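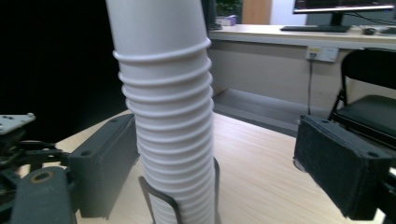 Os copos de papel são baratos, e é por isso que Nektarios Zacharopoulos gosta deles. Na oficina da Turnside, uma empresa pequena que avalia pinças para outras empresas, uma pilha de copos brancos pode custar uma tarde inteira a um engenheiro. Com força a mais, o copo fica oval. Com força a menos, os dedos escorregam de um rebordo para o seguinte e saem três copos em vez de um.

"Um bloco de metal perdoa muita coisa", explica ele. "O copo guarda a marca do erro."

O trabalho que visitei compara dois revestimentos para os dedos de uma pinça manual. O primeiro é uma almofada rígida e lisa. O segundo é coberto por um tecido macio, parecido com feltro, que Orysia Polishchuk cortou e colou ela mesma. A pinça segura-se com a mão e leva uma câmara virada para os dedos, de maneira que cada tentativa fica gravada do ponto de vista da ferramenta. Mais tarde, as gravações servem para ensinar o braço robótico, um Ladix que a equipa recebeu em Janeiro.

Até agora foram gravadas 1.122 tentativas. Polishchuk reviu todas, e separou 144 em que o copo saiu deformado. A maioria foi feita com os dois dedos lisos. O tecido segura melhor o papel, mas tem um defeito que ela não esperava: depois de muitas horas de uso, as fibras ficam levantadas e o contacto já não é o mesmo da manhã.

Experimentaram também um par misto, com um dedo liso e o outro coberto. A ideia foi de Mansa Frimpong, que trata do controlador. O dedo liso serve de apoio e o outro agarra. "Eu não tinha muita fé", confessa Polishchuk. O par misto ganhou nas primeiras 16 séries e perdeu em 2, ambas com a pilha inclinada.

A inclinação é ainda um assunto aberto. Uma pilha alta raramente fica direita, e Frimpong quer que o braço corrija o ângulo antes de fechar os dedos. Zacharopoulos prefere mudar a forma do dedo, porque uma peça nova se imprime numa noite - e o programa demora semanas. Os dois discutem isto com muita calma, e cada um continua a trabalhar na sua solução.

Na próxima fase, a Turnside vai repetir o ensaio com copos de plástico transparente, que a câmara vê mal. Polishchuk já encomendou mais tecido.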